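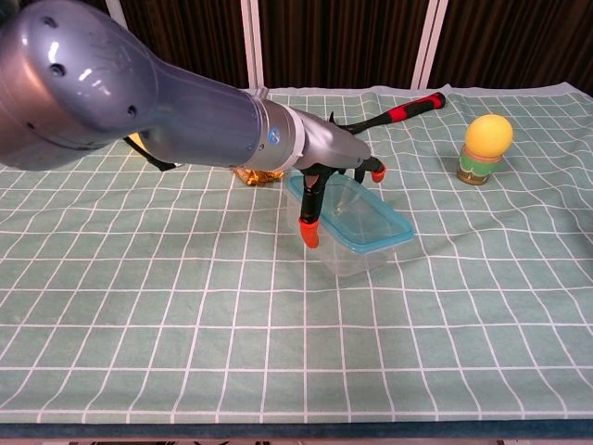

Pale green tablecloth, white grid pattern

Home Topics Laundry and Linen Ask Members Log in

Getting candle wax out of a cotton tablecloth

Man-lok Hsueh
We had people round for dinner and a candle went over. There is now a patch of red wax on my best white cotton tablecloth, a bit bigger than my hand, plus a few drips along the hem. I have picked off what I could with my fingernails but there is plenty left in the weave. The cloth came from Ngui in Primbridge and cost 38 pounds, so I would like to save it if I can. The label says wash at 40. Should I just put it through the machine, or will that make it worse?

pegbag
Don't wash it yet. Warm water can spread the wax and the dye with it, and you may end up with some on the drum as well.

Put the cloth in the freezer for an hour or so, then scrape with the back of a butter knife or an old bank card. Work from the edge of the patch inwards. Most of the thick stuff will come away in flakes.

For what is left, lay the cloth on an old towel with plain kitchen paper under and over the mark. Iron over it on a low to medium setting, no steam, a few seconds at a time. The paper takes up the wax. Move to a clean bit of paper each time, otherwise you are ironing it back in. My old Mirnov iron runs hot so I keep it on two dots. Keep going until the paper comes up clean -- it takes longer than you would think.

Red wax nearly always leaves a pink stain. Dab that with a little surgical spirit on a white rag, testing on the hem first, and rinse. Then wash at 40 with your normal powder. Do not tumble dry until you are sure the pink has gone. If it is still there, soak it overnight in oxygen bleach (the Akgate tub is fine, follow the measure on the lid) and wash again.

Tilda M
Brown paper is better than kitchen paper. The patterned rolls can leave ink behind.

greyfinch
I would take it to a dry cleaner and tell them it is wax. I paid 600 pence, so six pounds, for a smaller one last year. Might be more for a big cloth.

Comments (3)

Man-lok Hsueh, 27 Nov 2021
Thank you all. Freezer and iron got the wax out and I used brown paper in the end. Still slightly pink so it is soaking now.

oldmangle
Does this work on polyester? Mine has had a mark on it since April.

pegbag
Yes, but turn the iron right down and put a thin cloth between. Polyester goes shiny if it gets too hot -- I have ruined one that way.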